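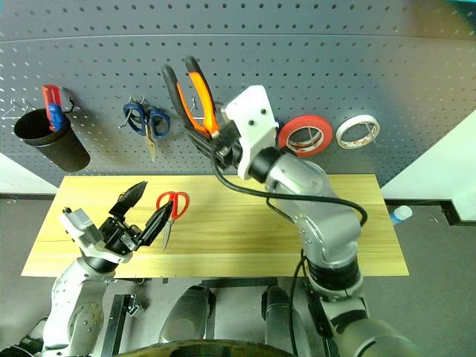

Shared tool libraries should stop lending by the kit. The practice survives from a time when checkout was done on paper and one line per loan was all a clerk could manage. A borrower who needs to trim a gasket still signs for a case of 40 items, and the other 39 are out of circulation until the case comes back. Storage on open pegboard, with scissors on one wire hook and a utility knife standing in a hung cup, already treats each tool as a separate unit. The loan record should do the same.

The Vislow library changed over in August. Madhu Dixit, who keeps its catalog, gave me the figures: 719 loans under the old system, with a median loan of 5 days. Under single-item lending the median fell to 2. Kit cases had been sitting in car trunks over one missing socket that the borrower was embarrassed to report.

Nataša Milošević has argued that single-item lending raises labeling costs, and she is right. Engraved tags wear better than printed ones -- they also take longer to make. I consider that a fixed cost, paid once per tool. Late kits are a recurring one.

Torque wrenches are the exception. They should go out with their case and calibration card, and the loan should be refused if either is missing.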